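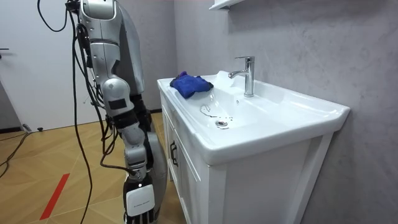 Workshop tips: software for bathroom cleaning tasks

These notes cover perception and control settings for two-arm work at a vanity. They assume the arms are calibrated to each other and the task runner is Vatent or something similar. Send corrections to Kenta Amano.

Glossy ceramic
Depth readings on glazed white surfaces drop out or land behind the true surface. Do not plan contact from raw depth. Fit a basin model once, store it with the room, and register it to the rim at startup. The rim gives cleaner edges than the bowl. If the registration residual is over 12 mm, stop and rescan.

Chrome
Mask the faucet before plane fitting. Reflections of the arm move when the arm moves, and the tracker will report them as obstacles. Give the faucet a fixed collision shape: one cylinder for the body, one box for the spout, one box for the lever. Pad the lever more than the rest. It swings.

Finding the dirt
Hair and specks on white are a color problem, so leave depth out of it. Lock exposure and white balance, subtract a clean reference of the same basin, and threshold what remains. Exclude the drain and the overflow hole by position. Both are dark and both will be flagged on every pass. Yae Oshima's filter also drops any mark that shifts between two views, which removes most shadows.

Cloths
A crumpled cloth has no useful pose. Segment by color, take the highest point of the mask, and pinch there. Cloths with a strong color are easier than white or gray ones. With two-tone cloths, merge the regions before picking or the planner treats them as two objects. Check the grasp by finger position after lift.

Wiping
Use force control along the surface normal and position control in the other two directions. Start at 11 N and lower it if the wrist chatters. Overlap strokes by half the pad width. Work from the rim toward the drain. Slow down at the inside corners, where the normal changes quickly.

Cables
External cables are missing from the stock robot model. Add them as capsules on the links they follow, with extra radius at elbow and wrist loops. Limit wrist roll in software well short of the hardware stop.

Cabinet doors and shelves
Store doors as joints with a closed default. Anything mounted over the sink goes in as a solid box down to its lowest fitting.

Logging
Keep the last 50 runs with force traces. Save the mask image along with the count of marks found.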